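Breakfast table news

Dec 20, 2018

The breakfast table in the front room has been running since July, and enough of you have asked how it works that it deserves a spot in the newsletter. It opens at the same time as the building and closes when the bread runs out. There is no booking and no sign-in sheet. Come in, wash your hands, make some toast and sit down wherever there's a chair.

Manaia Halliday set it up after the winter reading mornings, when people were arriving hungry and leaving early to find something to eat. She started with her own toaster from home and a loaf in a shopping bag. We have since bought a second-hand one for the room, and it lives there permanently. It cost $10 and came with a very full crumb tray.

The checked green tablecloth was Jarrah Rakena's find. It goes through the wash well and doesn't need ironing if you hang it straight away. Jarrah has asked that hot plates and tea pots go on a mat — the last cloth finished up with a brown ring in the middle and had to be cut down for tea towels.

We keep the layout simple. Toaster to one side, bread on a plate in front of it, fruit close by so that people see it while they wait. White sandwich bread is still what most people want. We tried a grainy loaf for a month and ended up taking a good deal of it home.

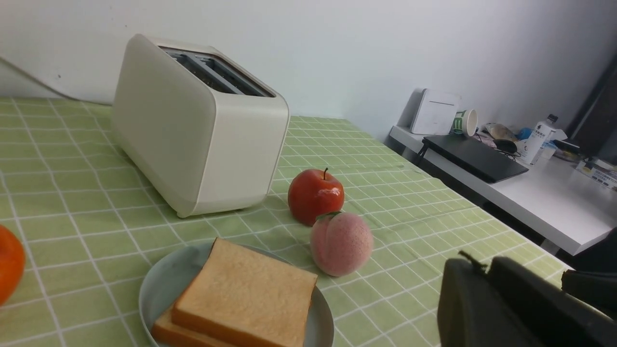 Using the toaster

It takes two slices at a time, so there can be a bit of a queue. Please do your two and let the next person in before you go back for more. Thick-cut bread and crumpets get stuck in the slots. If something does jam, switch off at the wall and pull the plug before you go near it, and leave the knives out of it altogether. Wooden tongs are in the second drawer.

The dial is best left at the middle setting. Turning it up sets off the smoke alarm in the hallway, and we have had two unplanned trips to the car park already.

Crumbs

Whoever closes up empties the tray. It slides out from the back. Tap it over the bin, wipe it with a dry cloth and put it back in. The tablecloth gets shaken outside, over the garden bed and away from the steps. Ants were a problem in the first few weeks and they haven't been back since we began doing this every time.

What it costs

The table has cost $645 to run so far, nearly all of it bread, butter and spreads. Donations in the jar have come to $277 and the rest has been paid out of the hall hire money. We can keep going on that basis into the new year. If you'd like to help, a loaf or a jar of jam is as useful as cash. Vegemite we have plenty of.

Over the break

The last breakfast before Christmas is tomorrow morning. The fridge will be cleaned out afterwards and switched off, so please take home anything with your name on it — unlabelled containers will be thrown out. We start again when the building reopens in the new year, same time, same table. Manaia is away for the first fortnight and Jarrah will have the key.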